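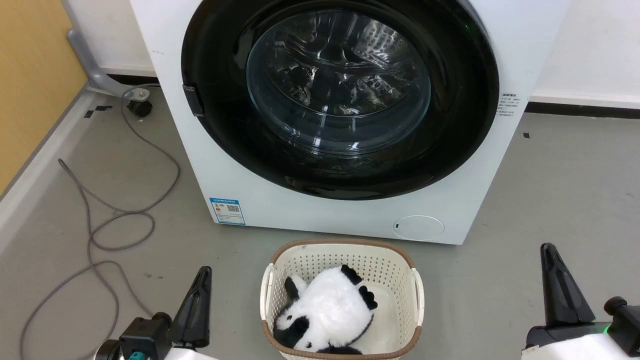
Page last changed: May, 7:49 pm

The washer task has 300 demonstrations now, all recorded by remote control with two arms. The full sequence is open the door, pick the toy out of the basket, put it in the drum, close the door. I dropped 100 of the early ones after reviewing them, and the 300 is what remains.

Most of the rejects fail in the same place. The operator has to hook a fingertip behind the door rim and pull along an arc, and a new operator pulls straight back. The arm follows, the tip slides off, and the log shows a clean gripper trajectory attached to a door that never moved. Edmund Rutkowska suggested splitting the recording at the point where the latch releases, so that a bad pull costs one segment and the rest of the episode survives. I added the split to Dokoditz, the script I use for cutting episodes. It works if the operator pauses before changing direction — a short pause is enough. 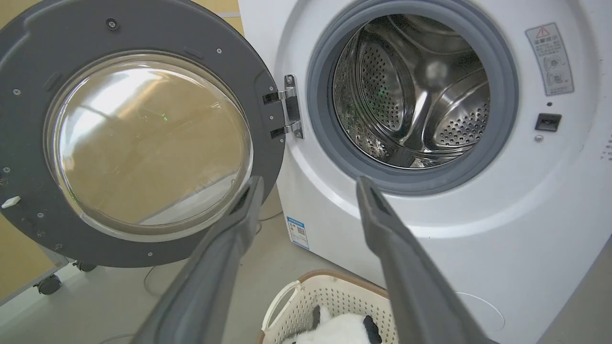
Wrist views matter more than the head view once the arms are inside the reach of the door. The head view is good for deciding which arm goes first and poor for judging depth at the gasket. With the door swung fully open to the left, the wrist view gets the drum opening and the toy in the basket together, and the operator can plan the lift without moving the arm to look. I now ask for the door to go all the way back before anyone touches the basket. A half-open door leaves the glass in the path of the left arm, and the operator starts making small corrections that the policy then learns faithfully.

Episode 492 is the one I use as a reference for new operators. It is slow, and the grip on the toy is off center, but every contact is deliberate. Next I will rerun training with the split segments and the same seed.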